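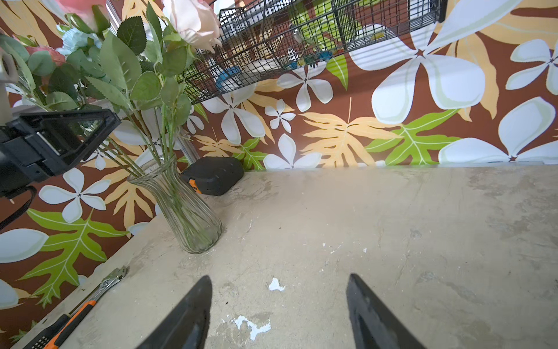 In Defence of the Flower That Never Dies

Kwesi Akolgo
Apr 11, 2024

My aunt kept a bowl of wax fruit on her sideboard for most of my childhood, and I bit into the pear when I was six. I mention it so that nobody can accuse me of coming to this subject without experience. I've been wounded by artificial produce, and I still think the snobbery about artificial flowers has gone on long enough.

You know the snobbery I mean. A visitor bends to sniff your arrangement, finds out, and straightens up with the face of someone who has been sold a raffle ticket. The same visitor will happily sit on imitation leather in front of an imitation fire. A flower, though, has to have been alive, and preferably flown in from somewhere, so that it can droop on your windowsill by the weekend.

I used to be that visitor. Then I moved to Cudholm, where the one florist shuts at lunchtime, and I began to look at the other kind with more charity.

The old silk rose deserved some of its reputation. It was red, it was on a stalk like a coat hanger, and it had a drop of glue on it that was meant to be dew. 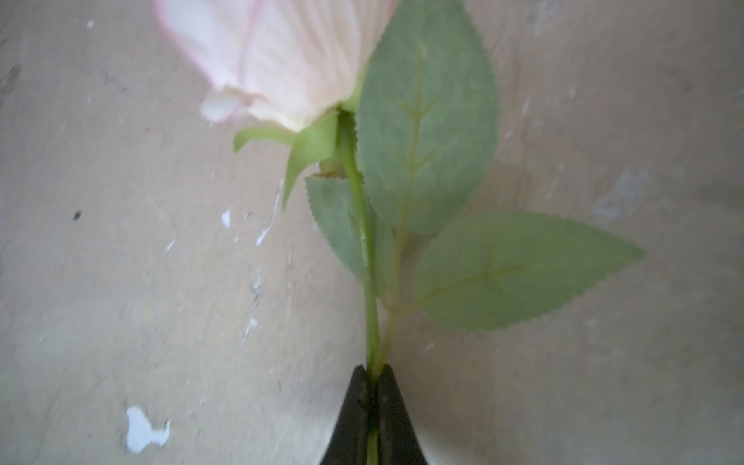 The makers have since discovered restraint. They've noticed that a real rose is seldom one colour all through, and that its leaves have toothed edges and veins you can feel with a thumb. Somebody at a drawing board has thought hard about sepals. I had to look up the word, having spent fifty years calling them the green bits, and I now find it difficult to leave out of conversation.

What hasn't improved is us. We buy one good stem, stand it bolt upright in the middle of the mantelpiece and wonder why it looks like a microphone. Flowers want company, and they want it slightly untidy. Mix your peonies with your roses. Let one lean out further than is sensible. Put a few in a basket on the wall and let the stems wander off towards their friends in the vase. If you've got room for a dozen and have bought five, go back to the shop.

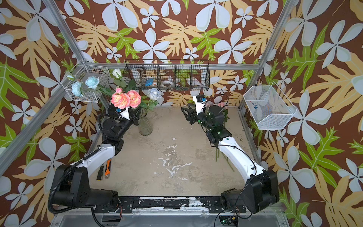 On wallpaper

The second charge against false flowers is that they clash with everything, and here the good-taste brigade wants us to put them against a white wall, as if they were waiting to be measured. I say put them in front of more flowers. Large ones, on brown. Timidity has done more harm to the British sitting room than damp ever managed.

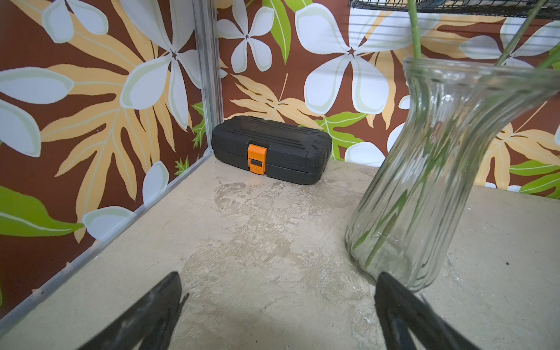 Pattern has a practical side that its enemies never mention, and it comes down to clutter. A plain wall shows up every object you leave against it. A busy one simply absorbs them. Push a small black plastic case with a bright orange latch up against big white blooms and feathery pale orange leaves, and the latch could pass for one more bit of foliage. Try the same thing against magnolia and you have a small black plastic case on display, and guests asking what's in it.

I grant the other side one point, and it is dust. Silk petals hold on to it. I go over mine with a soft paintbrush – a hairdryer on cool also works, though it once sent a peony behind the radiator – and I resent every minute. But I resented changing the water too, and that smelled.

As for the wax pear, my aunt turned it round so the teeth marks faced the wall. It stayed in the bowl for years and visitors went on admiring it.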